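Re: [trernley-users] Audio two frames early after the encoder change
From: Zyanya Ayala
To: trernley-users

Hello Kevin, hello all,

Thank you for the long report. I answer below the parts where I have something to say, and I leave the rest for people who know the satellite side better than me.

On a morning in August, Kevin Echeverri wrote:
> We take the regional feed from Haslam over fiber, re-encode
> it at our site and pass it on to 34 cable headends. After we
> moved from the old Flonard encoders to the Sukard ones, 8 of
> the headends say that the sound comes before the picture.
> Not by much, maybe two frames, but on news with a close face
> you see it. The other headends report nothing.
>
> I measured at our output and everything is in sync. I measured
> again on the return line and it is also in sync. Has anybody
> seen this? Is it the new encoder or is it them?

We had almost the same case last winter, with a smaller number of receivers. My first question is which model of receiver these eight sites use. In our case all the sites that complained had an older decoder which does not read the audio time stamp in every packet. It reads the stamp once when it locks to the stream, and after this it only counts the audio frames. With the old encoders the first stamp was always good, so the receiver stayed good for months. The new ones send the first audio packets a little before the video is ready, and the receiver takes this early moment as its start.

This would also explain why your measurement is clean. Your analyzer reads every stamp and corrects itself, the same as the newer receivers do.

> I asked one of the headends to restart their receiver and the
> error was gone for one day, then it was back.

This is interesting, and for me it is a strong sign. When they restart in the middle of a running stream, the receiver locks on normal packets and the offset is correct. Then in the night something makes the stream start again — do you have an automatic switch to the backup path, or a scheduled restart of the multiplexer? We had one at 3:40 in the morning that everybody in my team had forgotten. Please look in the log of the Trernley controller for lines with "service rebuild". If you find one line per night, you have the reason.

> Our first idea was to put a fixed audio delay of 80 ms on the
> output for everybody.

Please do not do this. The sites which are good today will become bad, and you will have 26 new complaints in place of the eight that you have. If you must use a delay, put it only on the outputs that feed the sites with the problem, and write it down somewhere, so that it is removed when their receivers are replaced.

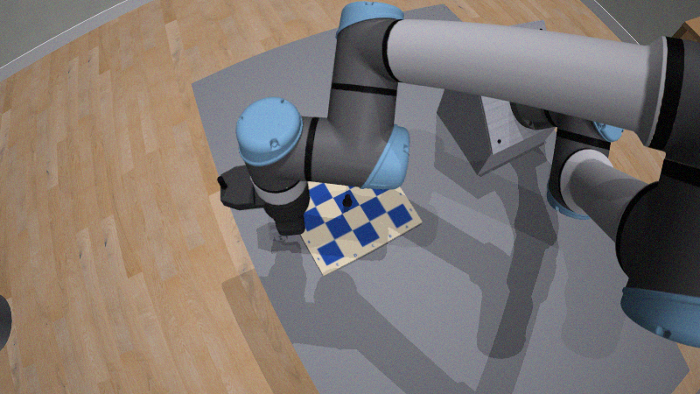

What helped us more was the option to hold the audio until the first full video picture is ready. In the Sukard menu it is on the second page of the multiplexer settings, and it is off by default. I do not remember the exact name and I am at home now, but the word "hold" is in it. After we turned it on, the start of the stream became a little slower, and the sound was correct on all our receivers, also on the old ones. You need to rebuild the service one time before it has effect, so do it in a quiet hour and tell the headends before.

> One more thing, the service ID changed to 1,451 with the new
> setup. Can this have any influence?

I do not think so. If the ID was wrong they would have no service at all, and not a service with early sound. But it is possible that some sites had to scan again because of the new ID, and others picked it up without a restart. So it can explain why the sites did not all begin to complain on the same day.

For the test, I recommend the old flash-and-beep clip. Let it run for at least ten minutes and ask one good site and one bad site to record their decoder output at the same time. If the offset stays the same during the whole clip, it is the start problem that I describe. If it grows slowly, then it is the clock, and my whole message is of no use for you — in this case please send the PCR plot to the list.

I can send you our old notes if you want. They are in Spanish, but the tables are easy to read.

Best regards,
Zyanya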